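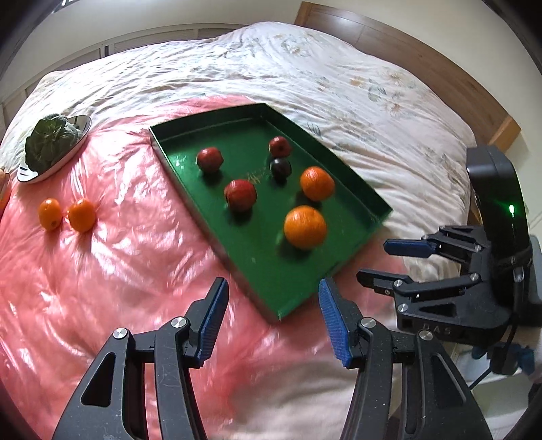
How to Wash, Dry and Store a Week's Worth of Fruit

I do most of my fruit shopping in one go, and for years I'd come home, shove everything into the refrigerator and then wonder why half of it was soft by the time I got around to eating it. I have been at this a good deal longer now, and I've settled into a routine that takes me 30 minutes or so on a slow evening and saves me a whole lot of waste (and, let's be fair, a whole lot of money too!).

What you'll need

A big bowl or a clean sink
Plain white vinegar, if you like to use it
Two or three old cotton dish towels
A shallow tray or two
Paper bags for anything that still needs ripening

Step 1: Sort before you wash

Tip everything out where you can see it and go through it piece by piece. You're looking for soft spots, splits and any fuzz around the stem. One bad plum can take its neighbors down with it surprisingly fast, so anything bruised goes into a separate bowl to be eaten tonight or cooked. I keep a little pan of stewed fruit going most weeks and it never lasts long.

While you're at it, set aside whatever isn't ready yet. Plums with no give near the stem can sit out on the counter in a paper bag, folded over loosely at the top. Check them every morning. Once they soften a bit and smell sweet, into the fridge they go.

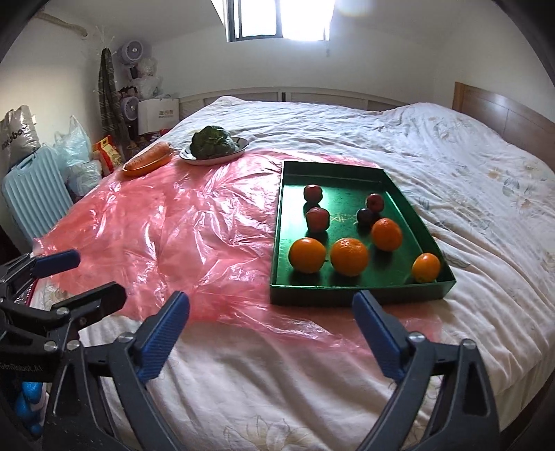
Fruit on a tray, ready for sorting.

Step 2: Decide what gets washed now

I know plenty of people wash everything the minute it comes through the door, and my own mother was one of them. I only wash ahead what I can dry really well. Apples are fine. Oranges I rinse just before peeling. Berries I leave completely alone until I'm about to eat them, and grapes stay on their stems, unwashed, in the bag they came in.

For the apples, fill your bowl with cool water and add a splash of vinegar if you want it. Swish them around, rub the skins with your fingers, and pay some attention to the dip around the stem, where the grit likes to hide. Rinse under the tap afterward so nothing tastes of salad dressing.

Step 3: Dry, and then dry some more

Lay a towel out flat, set the fruit on it with a bit of space between pieces, and pat the tops. Then walk away and have your coffee. I come back, roll everything over onto the dry part of the towel and give it another while. Damp fruit in a closed drawer is asking for trouble, and I learned that with a whole bag of lovely Adetine plums that I'd been looking forward to all October. 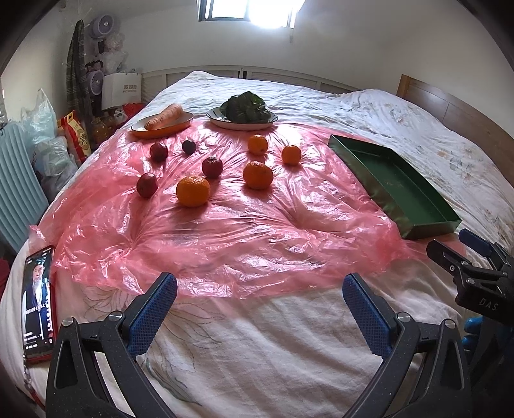
Step 4: Put everything in its place

Apples give off a gas that hurries other produce along, so they get a drawer to themselves, well away from leafy greens. Oranges keep for a week or so on the counter if your kitchen is cool, and longer in the fridge, where I let them roll around loose so the air can get at them. Ripe plums go in a shallow Bokside tub with the lid left open a crack, one layer deep if you have the room.

Greens want a dry towel wrapped around them and a drawer set to high humidity. Change the towel when it feels wet.

A few odds and ends

If your fridge runs very cold at the back, keep fruit toward the front. Mine froze 8 plums solid one winter, and they made a decent crumble.

Bring fruit out of the fridge an hour before you serve it. Plums especially have so much more flavor at room temperature, and the apples are kinder to your teeth!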